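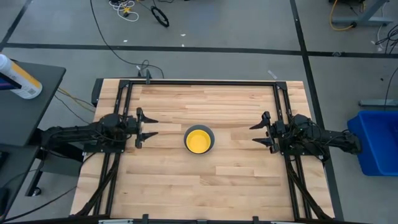 Bartosz Domański's objection, raised after the February session, was that a person can stack bowls in four seconds with one hand, so why spend a week teaching two arms to do it. The answer takes up most of this handout. A task is worth demonstrating when it is easy for the operator to repeat and hard for anyone to write down as a list of positions. Bowls meet both conditions. The rim is curved, the wall is thin, and the correct grip depends on where the bowl happens to be sitting.

Robotics Unit > Course Materials > Learning from Demonstration > Handout 5

HANDOUT 5: TWO-ARM DEMONSTRATIONS WITH BOWLS

Lecturer: Ksawery Stępień
Revised March 11, 2025

5.1 Two ways to show the task

Kinesthetic teaching means the operator holds the arm and moves it through the task by hand while the joint angles are logged. It needs no extra hardware. The operator feels contact directly and usually gets good grasps on the first day. The drawbacks are that the operator's own arms end up in the camera view, and that guiding two arms at once takes more hands than most people have.

Teleoperation keeps the operator away from the workspace. In the leader-follower form used in this unit, the operator moves a pair of small leader arms and the follower arms copy the joint angles. The cameras then record what the robot will see later when it runs alone. The cost is feel. Unless force is sent back to the leader, the operator judges contact by eye, and beginners squeeze too hard.

All assessed work in this unit uses teleoperation. Kinesthetic teaching is covered in Handout 4 and may still be used for checking reach.

5.2 What is stored

One demonstration is called an episode. Each episode holds:

- follower joint positions, both arms
- leader joint positions, both arms
- gripper opening, both sides
- all camera streams, with time stamps
- a text label giving the task

The leader positions are the action. The follower positions are the state. The two differ whenever the follower lags or is pressing on something, and the difference carries information about force. Students who overwrite one with the other lose that information and can't get it back.

5.3 Starting position

Both grippers begin open and clear of the bowls. Return to the same rest pose before every episode. The bowls, on the other hand, should move between episodes. If they always start in one spot, the policy learns the spot and ignores the cameras.

Start with a single bowl and pass it between the arms until the handover is steady. Then go on to the three-bowl task.

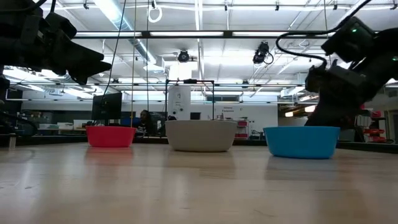

Figure 5.2. Three-bowl task: red, off-white and blue bowls in a row, with an arm on either side.

5.4 Order of the stack

The largest bowl that will hold the others goes at the bottom. Decide the order before recording and keep it for the whole set. Two operators who each use a sensible but different order will produce a set that averages to something useless — the policy hesitates between bowls and often grasps neither.

The same applies to which arm does what. Assign each bowl to the nearer arm. Write the assignment in the label file. The second arm should wait outside the first arm's path, still, until its turn.

5.5 Pace and pauses

Move at a constant, moderate speed. A long pause in the middle of an episode teaches the robot to pause, and it may never leave that state. If you need to think, stop the recording and discard the episode.

Small corrections are different and should be kept. A gripper that comes in slightly high, backs off and tries again shows the policy how to recover. The Zawadzka set from last year had 246 episodes, of which 38 contained a recovery. Retrained without those 38, the policy failed at the first missed rim.

5.6 Exercise

Record 48 episodes of the three-bowl task using the Prillico logger. Trim each to 1000 time steps or fewer. Submit the label file with the episodes, and include a paragraph on any you discarded and why.

Marks are given for consistency of the demonstrations, and for the honesty of the labels. A failed stack labelled as failed loses nothing.

Reading: course notes, sections 3 and 4. The Horent worksheet on joint limits is optional.

© Rindevham Robotics Unit | Contact the unit office | Back to top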